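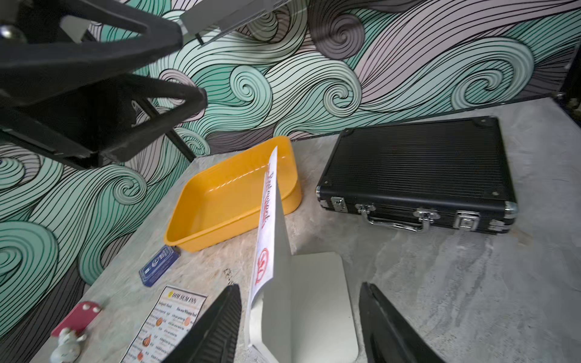
Table by the wave wall, menu card up. I'm so happy with this corner!

**1/** Right, thread time. I've been going on about the wallpaper in this place since January and a few of you asked to hear more, so you're getting the lot. It's the new noodle place in Stendbridge, up the hill from the old bus depot, and I am a bit in love with it.

**2/** The WALLPAPER. Big swirling waves, all drawn in close black lines, with bands of mint, pale aqua and a soft greyish lavender running through them. Some of them curl into tight little spirals and others just sweep down the wall. I could look at it through a whole bowl of soup (and have).

**3/** I love that it's loud and calm at the same time? The lines are really busy but the colours are so gentle. If it had been bright blue and white I think I'd have needed a lie down.

**4/** Then the table, which is pale grey with a marbly look to it, soft streaks and lighter cloudy bits. It doesn't fight with the wall one bit. Somebody had the good sense to pick one show-off and let everything else be quiet.

**5/** And the little folded card! White, red script up top, round red logo underneath. It's one of the few red things in that corner and it pops like mad against all the mint. I'm a sucker for a tent card anyway. I've got a drawer of them at home, 139 at last count, from all over. Yes, I counted. Yes, I know.

**6/** For the paper people (hello, you lovely lot): a white card with one ink colour is still my favourite kind. The oldest one I own is from Halász, a cake shop I went to on a school trip, and it's the same idea, red on white and not much else. It still looks fresh.

**7/** Someone asked if the wallpaper is the Pallar one. I asked at the till and they didn't know, only that it came in rolls from a shop that's since shut. If you recognise it please shout, I'd love a bit for the back of my bookcase. Doesn't need to be much, I've only got 3 shelves to do.

**8/** Food, quickly, as my sister says I write whole threads about restaurants and never mention eating. I had the sesame noodles and the pickled cucumber and I'd have both again tomorrow. The broth is lovely too but goes cold fast if you're busy staring at walls.

**9/** It took me roughly 15 minutes on foot from the station, mostly uphill. The 157 bus drops you much nearer and I only found that out on the way home, with very tired feet.

**10/** If you go, ask for the table against the waves. There's another by the door which is perfectly nice but you'd have your back to the good bit.

**11/** Adding this as I've had a few messages: no, I didn't pinch the card! I asked, and they're getting new ones printed, so I might be able to have an old one when they swap over. That'd be number 140 and it's going straight to the front of the drawer.

**12/** Oh and @Raltumus, you were right about the lavender. I said it was grey, I went back and had a proper look, and there's definitely lavender in it. Fine. You win this one. Next round of cucumber is on me.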